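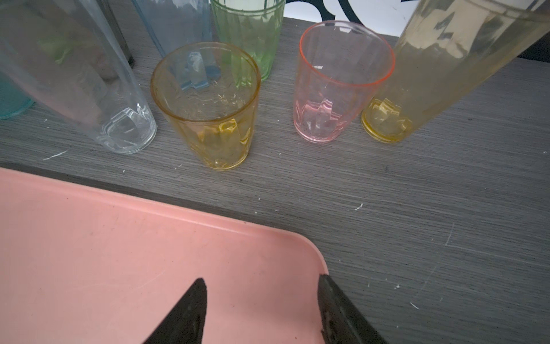
4.2 Preparación de la mesa

1. Retire los restos de la mesa y de la bandeja con un paño seco antes de cada serie. La guía Delcombe no admite limpiar con los brazos energizados.

2. Use solo vasos sin grietas. Los dañados se apartan y se anotan en la hoja Drillon.

3. Limite la fuerza de cierre al nivel 4 para todas las piezas translúcidas.

Nota: los vasos pueden empezar de pie o tumbados - ambas posiciones son válidas. 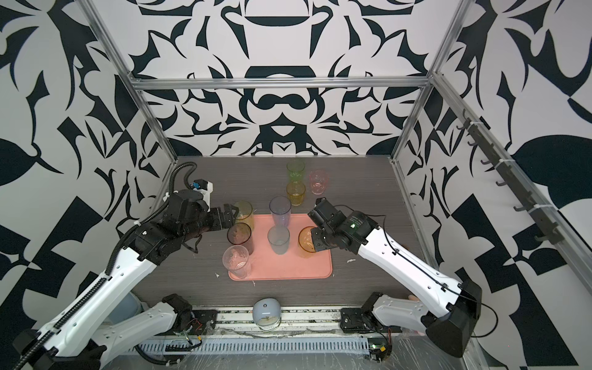

PRECAUCIONES · DOS BRAZOS

Mantenga las manos fuera del recinto mientras haya un brazo habilitado. Los dos brazos no deben cerrar la pinza sobre el mismo vaso.

Si un cable se tensa, pulse la parada y espere 11 segundos antes de rearmar. Revise las fijaciones de la base cada 1000 ciclos.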